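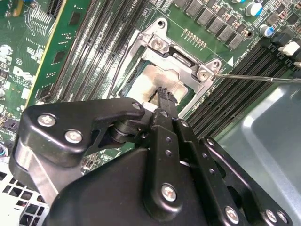 Bernd Schwerdtfeger wrote to me that I had it backward about belt tests. Children quit, he said, when there is nothing to work toward, and a club that tests twice a year gives them nothing to work toward for months at a time. He teaches judo in Zisberg and tests his juniors every eight weeks. He asked me to come and watch before I wrote another word on the subject.

I went, and I still think we test too often.

Let me say first that his class was good. The children bowed in, warmed up without being shouted at, and fell properly. Falling is the first thing I look at in any junior class. If the chins are tucked and the arms slap at the right moment, somebody has put in the hours. At Zisberg they have.

What bothered me was the second half. A test was coming up, and the lesson turned into a rehearsal. Each pair went through the required throws in the required order, on the required side, with a partner who stood still and waited to be thrown. When a boy asked if he could try his hip throw to the left, he was told to save it until after the test. I have said the same thing to my own students, so I'm not pointing a finger. But count up how many weeks a year a club spends in that state. With a test every eight weeks and two or three weeks of rehearsal before each one, it is a third of the year.

A third of the year is a lot of time to practice throwing people who want to be thrown.

I have run the junior program in Plerkberg for long enough to have tried it both ways. For years we tested five times a year, mostly because the club before us in that hall had done so and the parents expected it. The children collected stripes and tabs. They could name every technique on the sheet. Then we took them to the open tournament at Pickering, and most of them went to pieces the first time an opponent took an unusual grip. They kept looking for the position they had learned from, and it never came.

After that we cut back to two tests, one in January and one before the summer break. I expected to lose people, and we lost a few. One mother told me her daughter needed the encouragement, and I believe her. The girl went to the karate school across town, and as far as I know she is happy there. A club can't suit everyone.

Sandra Marsden, who coached me when I was a teenager, used to say that a belt tells you what somebody could do on one afternoon. She graded strictly and seldom. I spent almost two years at green belt and resented most of it. I also did more free practice in those two years than in any others, because there was nothing else to get ready for.

Then there is the money. A junior test in our region costs 80 for the fee, the certificate and the new belt together. Hold five of those a year and a family with two children is paying a serious amount on top of dues. Clubs depend on that income, and I understand why. Mats are expensive and halls are getting worse to rent. But if a club needs test fees to pay its rent, it should raise its dues and tell the parents so. Parents can argue with a higher monthly rate. It's much harder for them to argue when their child is standing there hoping for an orange belt.

Bernd's answer to this is that he charges only what the belt costs him. Good for him. Plenty of clubs don't.

He has a stronger point about the youngest ones. For a child of six, half a year is enormous, and I don't think a six-year-old can care about something that far off. We handle it with small jobs. Whoever has shown up regularly gets to lead the warm-up, or pick the last game, or demonstrate a fall for the new kids. None of it goes on a belt, and they seem to want it just as much. I would like to see more clubs try this before they add another test date.

With teenagers I would go further and let the coach decide when each one is ready, with no test date on the calendar at all. It makes more work for the coach — you have to watch each student closely and be prepared to explain yourself at the door afterward. Some parents will think you are playing favorites. Keep notes and show them the notes.

Bernd and I are going to trade juniors for a Saturday this winter, his on our mats and ours on his. No set techniques, just gripping and free practice in short rounds. He thinks his will hold up fine.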